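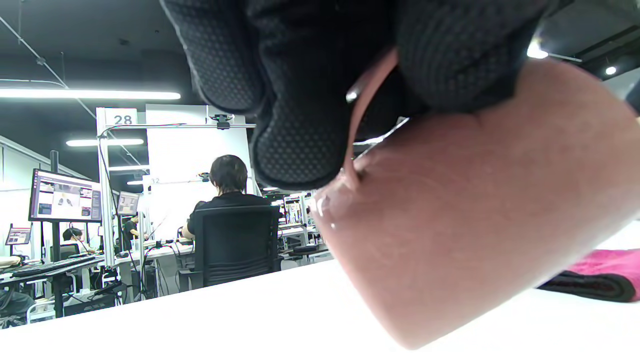

Karthikeyan Chacko read an early draft of this section and wrote back that our instructions to operators sounded like a recipe, and that a recipe makes every cook move the same way. If everyone picks up a soft bag by the same corner, he asked, what will the policy do when that corner is folded underneath? We have kept his question in mind throughout what follows, and we are grateful for it, even though it cost us most of April.

**Figure 2.** Collection with the hand-held gripper tool. A gloved hand holds a pink fabric pouch by its top, over a white tabletop with a folded magenta towel; other stations stand behind.

### 3.2 Gathering demonstrations with soft objects

Our first round of examples, the Escobedo set, came from rigid household items, and we will admit to having been a little spoiled by it. A box stays a box however you carry it. Pouches, towels and small bags are less polite – they sag, they swing, and they hide their own handles – so for the second round, Stadden, we rewrote the protocol almost from scratch.

Each operator works at a numbered station and receives a short goal in plain words, such as "put the pouch on the towel" or "move the pouch to the far side of the table." The goal says where things should end up and leaves the grasp to the operator. Straps, seams, corners and the full body of the bag are all fair game. We ask only that the object be in view before the tool closes on it, and that an episode finish within 60 seconds. Episodes that run over are kept in a separate folder, and we were glad to have them when we came to study hesitation (Section 5).

Between episodes the operator resets the table by hand. We had at first supplied a printed layout for this, and Rongrong Xue noticed that people were copying it with such care that the starting positions barely varied at all. The printed layout was dropped, and operators now simply set the objects down wherever they like within reach. It makes for a messier collection and, we believe, a kinder teacher.

The Stadden set holds 3,722 episodes after review. Two reviewers watched each one and marked the moment of first contact, the kind of grasp, and whether the stated goal had been met. Where they disagreed, they sat down together and watched it again. Failed attempts were not thrown away; they carry their own label, and the training code can include or leave them out. For the comparison in Section 4 we drew 1,000 episodes from each set, so that neither had the advantage of size.

We did not clear the background. Desks, screens and lights stay as they are, and the learning system has to make its peace with them – as it would in any ordinary room.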